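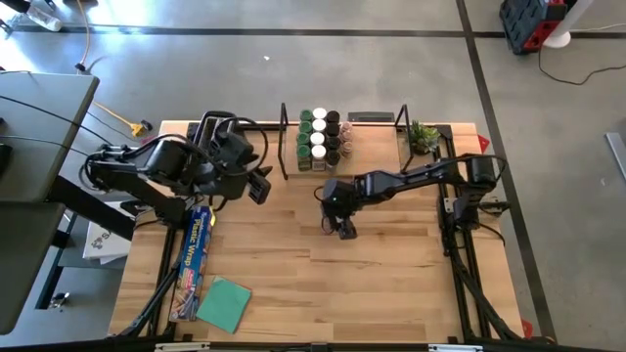
The light wooden tabletop, with visible seams between the planks.

Ceseo folding site bench: four months of layout work
Reviewed by Paraschiva Tănase
April 3, 2020

The pitch for the Ceseo is that it replaces the sheet of plywood on two sawhorses that every site crew in the country already owns. I have heard that pitch before. The last bench that promised it went into a dumpster with a bent leg, so I started this one in a bad mood and you should read the review with that in mind.

I run interior fit-out for a mid-size contractor. We had the Ceseo on the Pliltdale job, which is 80 apartments over ground-floor retail, and it moved floor to floor with the framing and drywall crews. It got used for reading drawings, cutting metal track, assembling door hardware and, inevitably, lunch. We paid full price through our usual supplier, Antoniuk. The manufacturer didn't know we were writing about it.

Price

$1,270 for the bench, delivered. The clamp set is extra and so is the drawing rail. I'd like to meet the person who decided a bench sold for reading drawings should come without the part that holds the drawings. Our supplier threw in the rail after I complained. I doubt they'd do that for everyone.

For that money you could buy sawhorses and plywood for a whole building and leave them behind when you go. Keep that comparison in your head while the sales rep is talking.

Setting it up

The brochure says one person can open it in under a minute. One person can, once that person has done it a dozen times and is over six feet tall. The first few goes took two of us and some language. There are two latches under the top, and the rear one has to be fully home before the legs will lock. If it isn't, the legs look locked. They are not. One of our apprentices leaned on it in that condition on the second morning and the whole thing knelt down like a camel. He was fine, the laser level on top of it was less fine.

We put a strip of red tape on the latch so you can see when it's open. Ceseo could have done that at the factory for a nickel.

Weight is listed at 104 pounds. That's a two-person carry on stairs, whatever the wheels suggest. The wheels are good on finished concrete and useless on anything else. On a floor with conduit stubs and screws everywhere we ended up lifting it most of the time.

Working on it

Once it's up and properly locked, it's solid. I'll give it that without arguing. We ran a chop saw at one end while somebody marked up studs at the other and neither of them complained, which on that crew counts as applause. It doesn't rack when you push sideways on it. The feet adjust enough to deal with a slab that's out of level, and ours was out of level.

The height is fixed. It suits me and it suited our foreman, and the two shortest people on the crew hated it. For the price I expected two positions at least. I asked the sales office and was told that an adjustable version is "being looked at." I've been told that about a lot of things in this trade.

The load rating is up to 11 hundredweight, spread evenly. Nothing on a building site is spread evenly. We stacked boxes of tile on one end for a weekend and it took that without sagging, but I wouldn't make a habit of it and the manual tells you not to.

The top is replaceable, and you'll want to know that, as ours was scarred inside of two weeks. It comes off with eight bolts. Two of ours had been driven in crooked and had to be drilled out. A new top from the maker costs more than I'd pay. We priced having our own shop cut one and it came out at well under half.

The manual

Thin. It has one page on assembly, one on the latches, and the rest is warnings. The parts diagram shows a leg brace that our bench doesn't have. I called to ask if one was missing and was told the drawing was for the earlier model. I got an email two days later with the right diagram, so credit for that, though it should be in the box.

Against the Prestent

The obvious rival is the Prestent, which we've rented on two earlier jobs. It's lighter and folds faster, and it has a shelf underneath that people really do use. It also wobbles. For drawings and hand tools I'd take the Prestent. For a saw I'd take the Ceseo. If you're buying a single bench to do both, you're going to be annoyed by something either way, and the Ceseo's faults are at least the kind you can fix with tape and a drill.

Did it save us time?

The brochure claims it does and gives a percentage. I don't believe the percentage and I can't find where it came from. What I can say is that the framing crew stopped cutting track on the floor, and I had fewer drawings come back with boot prints on them. Whether that adds up to the purchase price depends on how many jobs the bench survives. Ours has survived one.

Would I buy another?

Not at list. If Antoniuk came down on price and included the rail as standard, I'd take a second for the finish carpenters. I would check the top bolts before signing for it, and I'd have the red tape in my pocket.

Good: rigid, takes a saw, top comes off
Bad: heavy, fixed height, rear latch, accessories cost extra
Score: 3 out of 5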